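화분 하나에 원탁 하나

Ponero의 사무실 이사를 맡은 레지 아니, 리스 케틀은 짐을 싸는 일에 관해 확고한 의견이 여럿 있다. 그중 절반은 화분에 관한 것이다.

"책상은 쉬워요. 모니터도 쉽고요. 사람들이 울상이 되는 건 늘 식물 때문입니다." 오전 열 시, 커피를 두 잔째 비우며 그가 말했다. 이삿짐 일을 한 지는 오래됐지만 식물을 좋아하게 된 것은 최근이라고 한다. 좋아한다기보다 체념에 가깝다는 단서를 붙이기는 했다.

그가 요즘 공들이는 것은 잎이 넓은 하트 모양 식물이다. 작은 흰 화분에 담겨 있고, 이름은 모른다. 직원들에게 물었더니 이름이 세 개나 나왔다. "셋 다 자신만만하더군요. 그래서 그냥 '그 화분'이라고 부릅니다."

그의 방식은 이렇다. 우선 화분을 밝은색 나무 원탁 한가운데에 올린다. 가장자리에 두면 반드시 누군가의 팔꿈치가 지나간다. 그다음 뚜껑이 열린 빈 상자를 탁자 옆 바닥에 둔다. 상자를 탁자에 같이 올리면 안 되느냐고 묻자 그는 한참 나를 쳐다보았다. "그러면 잎을 두 번 접게 돼요. 들 때 한 번, 넣을 때 한 번."

물은 이사 전날부터 주지 않는다. 젖은 흙은 무겁고, 골판지는 젖으면 배신한다는 것이 그의 지론이다. 잎이 떨어지면 어떻게 하느냐는 질문에는 의외로 너그러웠다. "한 장은 봐줍니다. 두 장부터는 제 잘못이고요."

벽돌 벽 앞에 쌓인 상자들에 대해서도 물었다. 크기도 무늬도 제각각이고, 맨 위 상자에는 노랑과 검정이 섞인 경고 테이프가 가로질러 있다. 리스는 이 테이프를 아주 좋아한다. "취급 주의라고 쓰면 아무도 안 읽습니다. 이걸 붙이면 다들 한 발 물러서요. 안에 머그잔밖에 없어도요."

정수기와 휴지통은 마지막까지 남긴다. 정수기를 먼저 뺐다가 Grostthorpe 현장에서 원성을 들은 뒤로 생긴 원칙이다. 휴지통은 더하다. 짐을 싸기 시작하면 사람들은 갑자기 3년 묵은 영수증을 버리고 싶어 한다는 것이다.

화분은 새 사무실에서 어디에 놓이느냐고 물었다. "창가요. 다들 창가라고 합니다. 그러고는 프린터 옆에 두죠."
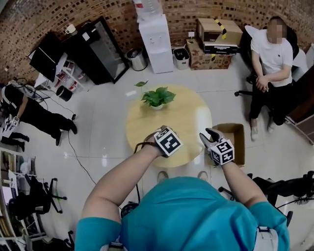 빔라 산두는 이 글을 읽고, 자기네 사무실 화분은 프린터 옆에서 40센티미터나 더 자랐다며 창가 타령은 이제 그만해도 되겠다고 전해 왔다.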